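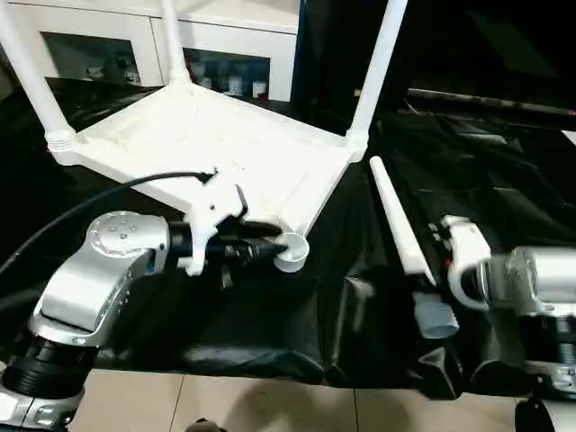
How to Put the Legs on a Small Plastic Seat

I have put together many of these small seats with four plug-in legs, for my own kitchen and for the reading room in Gididham. The paper that comes with them has one drawing and almost no words, so I write here the way I do it. It is for the type where the leg goes into the corner of the seat without any screws. Mine was sold under the name Hapeta, but I have seen the same construction under other names also.

What you need

A table with free space on all sides. Mine is 80 cm high, and this is comfortable for my back. The floor is also possible, but then you will be on your knees the whole time.
A soft cloth to cover the table. I prefer a dark one, as white plastic dust and small chips are easy to find on it.
A dry rag and an old toothbrush.
A little dish soap in warm water.
A rubber mallet, only if your hands are not strong enough. Please do not use a steel hammer.

Before you start

Let the parts stay in the room overnight if they come from a cold place. I once tried it in December with a box directly from the car, and the legs did not want to go in at all. The next morning they went in with normal pressure.

Look at each leg end. Sometimes there is a thin line of extra plastic left from the factory. You can rub it away with the rough side of a kitchen sponge. Do not cut it with a knife – it is too easy to take away more than you wanted, and then the leg is loose forever.

Clean the inside of the corners with the toothbrush and wipe them dry.

Step one: turn the seat over

Spread the cloth and pull out the big folds. Put the seat on it with the sitting side down. From now on everything happens from the underside, and the legs will point to the ceiling. Check that there is no lamp hanging low over the table.

Step two: find the right corner for each leg

On some models all four legs are the same. On others there is a left and a right one, and the difference is small. Each leg should lean a little to the outside. Put all the legs in their places lightly, without pressing, and walk around the table once. If one leg leans to the inside, turn it or change it with its neighbor. It costs you one minute now, and later it can cost you a broken corner.

Step three: press

Begin with any corner. Hold the seat frame next to the corner with one hand, so it does not slide on the cloth. With the other hand push the leg straight along its own direction. Do not push straight down toward the table, the leg has an angle and the hand must follow this angle.

Go only halfway in. Then do the leg in the opposite corner, also halfway, and then the other two. After this make a second round and press everything to the end. When I pressed one leg completely before I touched the others, the last one was always difficult.

If the leg stops too early, pull it out and wet the end with a drop of soap water. Oil is not a good idea, it stays inside and the leg will move later.

Step four: check the frame

Hold the two front corners and try to twist the frame a little. Do the same at the back. There should be no clicking. If you hear a click, go back to that corner and press again.
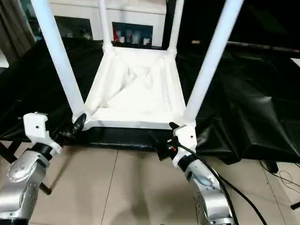 Sơn Phan wrote to me that he does this check in another way: he leaves the seat upside down, takes two legs that stand across from each other and pulls them gently apart, and a bad corner opens at once. I have tried it and it is a good method, but pull with small force.

Step five: turn it back and test

Lift it by the frame and not by the legs. Put it on a flat floor and press with your hand on each corner of the seat. If it rocks, turn it by a quarter and try again. When it still rocks at the same leg, this leg is not fully in. When the rocking moves to another leg, your floor is not flat.

Then sit down slowly. The paper with mine says 85 kg as the maximum, so look for the number on yours before you offer it to a guest.

Taking the legs off again

Turn it over on the cloth, hold the frame down and rotate the leg a little left and right while you pull. Keep the legs together in one bag.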